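Imthorpe Robotics Club: bench tips for kitchen tasks

Lifting a lid by its handle is the second task of the May round. Set the lid flat on the worktop before each run and keep it clear of the cooker, so the fingers can come down on either side of the handle. Open the gripper fully before the approach. Glass gives poor depth readings, so aim for the handle and ignore the rim.

Wipe the fingertip pads with a damp cloth and let them dry. Grease from the lid will spoil the grip long before the pads wear out. 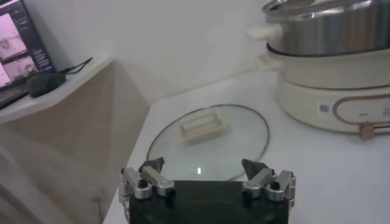
Gripper open, glass lid flat on the worktop, multi-cooker behind.

Check the linkage screws by hand after every 70 cycles. If one has moved, tighten it and repeat the zero position. Keep cooker leads away from the arm's path, and leave the cooker unplugged during lid practice.

Log failed grasps as well as good ones. Run sheets go to Fergus MacAulay.

Page last changed May 13, 2020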